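Moved the last of my stuff out of the Edora apartment on 4/7/18. Thread on what it took to get the deposit back, for anyone renting from Ngubane.

They held back $417 for "general cleaning." No list, no receipts. I called and got Hendrik Mofokeng, who said a list wasn't required. The lease says it is – page 10, near the bottom.

I wrote back the same day. One paragraph, with the clause copied in and a request for receipts.

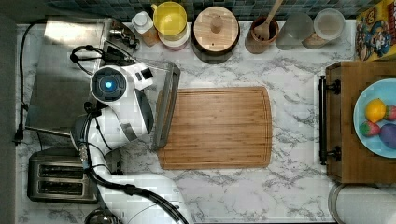

Bamboo board, marble-look counter.

Five days, no answer. Lerato Naidoo at the Nodelby tenants' office told me to send it again by certified mail and keep the slip. She doesn't charge for this. Bring your lease and your move-in form.

The move-in form mattered most. Mine had 19 items marked as worn or stained before I ever got a key, including the carpet they wanted to bill me for.

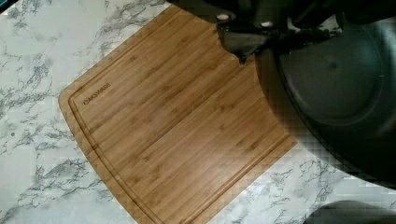
Closer on the bamboo.

The check came nearly two weeks after the certified letter. Full amount, no note with it.

If you never got a move-in form, ask for one now, even if you've lived there for years. Date it and get it signed.

Someone asked about Homis. I haven't rented from them, so I can't say. Lerato might know.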